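4. What the quotes left out
9 min read

I'll start this section with the part of the study I got wrong at first.

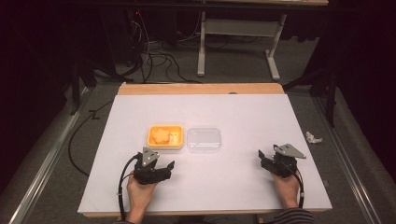 When I began collecting repair quotes from homeowners in Pluvside, I figured the price would be the whole story. I built my first spreadsheet around it - one column for the total, one for the type of job, and a tiny notes column at the end that I didn't expect to use much. By the second week the notes column was wider than everything else put together, and I had to start over.

So let me back up and say what we had. The sample was 417 written quotes, all for jobs under $3,000, all handed over by people who had already picked a contractor or given up looking for one. Gutters, porch steps, bathroom fans, that kind of thing. I left out roofs and kitchens on purpose. Big jobs come with long contracts, and I wanted to see what people put on paper when they think the job is too small to bother.

4.1 Reading the quotes

I read every quote twice, with a gap in between, and marked whether it named the materials, gave a start date, said who hauls away the trash, and explained what happens if something nasty turns up behind the wall. That last one I ended up calling the "Juhl clause," after the street where I first saw one (a very sensible paragraph about rotten framing, written by hand on the back of an invoice). If you're reading the appendix and wondering why Juhl keeps popping up, that's all it is.

Figure 1. Share of quotes with a Juhl clause, by type of job. Bars are grouped by town, Pluvside first and Kurelley second. The chart itself is in the appendix with the other plots.

The Juhl clause was the rarest of the four marks in both towns, and it was rarest of all in bathroom jobs. I found that hard to believe, so I went back and read the bathroom quotes a third time. Same answer. Bathrooms are where you'd most expect to open up a wall and find trouble, and hardly any of the quotes said who would pay for it.

4.2 Talking to homeowners

After the reading came the phone calls. I talked with 10 homeowners, five from each town, and let them ramble, because I like it when people ramble! I asked them to have the quote in front of them and tell me which lines they'd worried over before signing. Most went straight to the total. A couple went to the start date, and one woman in Kurelley told me she'd waited from September until the ground froze for a set of steps that was supposed to begin "Thursday." The quote didn't say which Thursday.

What surprised me was how few of them had asked for changes. They'd call three or four contractors, compare the totals at the kitchen table, and sign the winner as it was. When I asked why, I mostly heard that it felt rude, or that they were scared of losing their spot on the schedule. I get that. I've done the same thing with my own fence.

4.3 The Wukudis form

Some of the quotes in our pile used the Wukudis form, a one-page template that a few smaller contractors in Kurelley pass around. It has a blank for each of the four things I was marking, and you'd think that would settle it. It didn't quite. The materials blank was nearly always filled in, while the trash blank often had a dash or a squiggle I couldn't read (I counted squiggles as missing, and so did the second reader). I can't say whether the form makes people more careful or whether careful people like forms. Our sample wasn't set up to pull those apart, and I come back to that in Section 6.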